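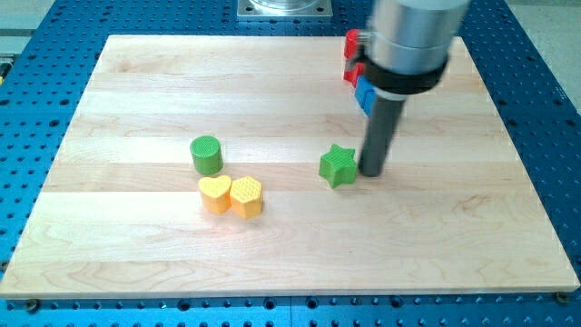 About Parkari

Parkari makes cutting boards, serving boards and countertop blanks in Cundport. Isla Rutherford started the business in a rented garage, with one table saw and a stack of maple left over from a stair job. We now have a staff of 7 and a shop on Thevar Street.

Most of our orders come from restaurants and bakeries – the rest are home kitchens. A standard board takes 2 days to glue, flatten and oil. Custom sizes take longer, and we will give you a date when you order.

Isla Ngata runs the front office and handles repairs. The shop is open to visitors on Monday until noon.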